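Whose Rules Are They, Anyway? Habibur Wickramasinghe on Good Practice for Household Robots

Habibur Wickramasinghe has read a lot of guidelines. He keeps them in a binder in his kitchen, and when I visited in October he put it on the table before he had put the kettle on. Up to 59 documents in there, he told me, from companies and working groups and one law firm, all on how robots should be taught to work in people's homes.

"I'd keep two of them," he said. "The rest say 'appropriate' on every page and then never tell you what that is."

Wickramasinghe spent 14 years checking lifts and loading equipment before he moved to robots. He now reviews training sets for firms that want an outside opinion, Akpan and Drostetti among them. Much of what he looks at is cloth being handled in ordinary rooms with a hand-held gripper, the kind a person carries and squeezes so that a machine can later learn the motion.

He is not impressed by how the good takes get picked. A checker sees fabric pinched between the pads and ticks the box marked "secure grasp." I asked what was wrong with that.

"What's secure? It's folds between two pads. Is the cloth going to slip? Will it pull a seam? You can't get that from one view, and the form asks for it anyway. So people guess, and the guess goes in as a fact."

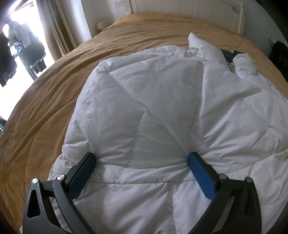 The trouble with "success"

Our longest argument was over that word. The draft code from Wevitz, which he was asked to comment on, says every recording should be marked as a success or a failure. I said this sounded fine to me. He made a face.

"Fold something thick. Something with padding in it. When is it folded? When it's a rectangle? When it would fit on a shelf? My mother would fail most of what gets passed."

He would like the standard to name the end state for each item, with a measured limit on how far the edges may be off, and to have 2 people mark each take without seeing the other's answer. Wevitz put that in an appendix and called it optional. He sent the appendix back with 7 comments and has heard nothing. 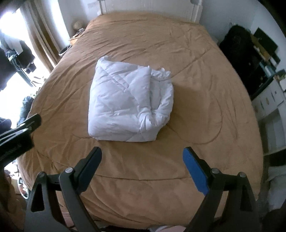

He has the same complaint about tidiness. Most codes ask for a "representative home setting," and he thinks the phrase does no work at all. A showroom passes and so does a real bedroom with clothes drying by the window, and a buyer reading the summary can't tell which one was used. "Write down what was in the room," he said. "It takes a minute. If the robot has only ever seen bare floors, I want to know that before it comes near my stairs."

Then there is privacy, where he gets a bit sharper. Rooms are full of people's things - letters, medicine, a screen left on - and the usual rule is that the person recording should "take reasonable care." He wants a walk-through first, done with whoever lives there, and a right to have a take deleted later with no reason given. Prullden told him this would slow the work down.

"Good," he said. "Then it's slower."

I put it to him that strict rules could leave the field to the biggest companies, who can pay for the paperwork. He didn't brush that off. A small team can't fill in a 59-line form for every blanket, he agreed, and he has seen forms like that filled in from memory at the end of the day, which he considers worse than having no form. His own checklist fits on one side of a sheet. He doubts anyone will adopt it.

Does he think any of the current seals and badges mean something? He leafed through the binder for a while before he answered.

"They mean somebody paid the fee. Ask me again when one of them gets taken away from a company."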